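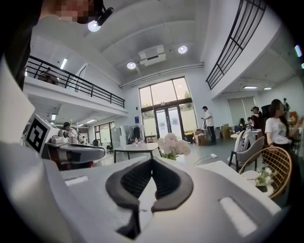 Why does the school gym sound so loud when the classroom next door doesn't, one reader from Terkthorpe wants to know, and is it the same thing as an echo?

It is nearly the same thing. Both start with sound bouncing.

What is sound?
Sound is a wobble that travels through the air. When you clap, your hands push on the air next to them. That air pushes on the air beside it, and the push keeps going until it reaches your ear or hits something.

What happens when it hits something?
Hard, smooth surfaces such as tile, glass and painted walls send most of the sound back. Soft things such as carpet, curtains and coats soak a lot of it up. Ceilings matter too. A ceiling is often the biggest bare surface in a room, as there is no furniture on it.

When is it an echo?
Your brain needs a tiny gap between two sounds to hear them as separate. If a wall is 17 meters away or more, your clap has to travel there and back, and that takes a tenth of a second. The gap is long enough for you to hear a second clap. That is an echo.

In a smaller room the bounces come back too fast. They pile up on top of each other and the sound seems to hang in the air. This is called reverberation (say it: ree-ver-buh-RAY-shun). Your gym probably has plenty of it - hard floor, high roof, bare walls.

Is reverberation bad?
It depends what the room is for. Drerkell Hall has 300 seats, and singers like it there because each note lasts a little longer. For talking, too much is a problem. The end of one word runs into the start of the next. Classrooms often have ceiling tiles with small holes in them to trap some of the sound.

People fill up a room with soft surfaces as well. Clothes and hair soak up sound, so a full hall is quieter between notes than one with no audience.

Try it
Clap once in the bathroom, then once in a bedroom with the curtains closed. Listen for how long the sound lasts. Now hang two big towels in the bathroom and clap again.

Words to know
Absorb: to soak up.
Reflect: to bounce back.
Surface: the outside of something.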